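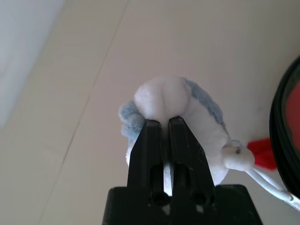 Small plush toy in white and pale blue.

Kairys Toy Repair and Cleaning, Garnville
Frequently asked questions

Which toys do you accept?
We accept plush toys, cloth dolls and puppets. Toys with a battery inside we accept only if the battery part can be taken out. We do not repair porcelain.

How do I send my toy?
Please fill in the form first and wait for our answer by e-mail. Then put the toy in a plastic bag, close it well, and put the bag in a box. Write your order number on the box. Envelopes are often damaged in the mail, so please do not use them.

How long does it take?
Cleaning takes 15 days from the day when we receive the toy. Repair can take longer, and in January we are always slow, as many people write to us after the holidays.

What is the price?
Cleaning of a toy up to 62 cm tall is one fixed price, which you find in the price list. For repair, Jurgita Kazlauskienė looks at the toy and sends you an offer. If you say no to the offer, you pay only the return mail.

Will the fur be soft again like new?
Softer than before, in most cases. Fur that was in a hot dryer is melted at the ends and we can not bring it back. We can change this piece for new fur of similar color.

My child can not sleep without the toy. What can I do?
You can bring it to our shop in the morning, after agreeing on a day with Reet Rebane. Small seams are often ready the same afternoon. Washing needs one night for drying.

Do you keep the old filling?
Only if you ask for it in the form. We return it in a separate cotton bag.

Page last changed: Aug 29, 2018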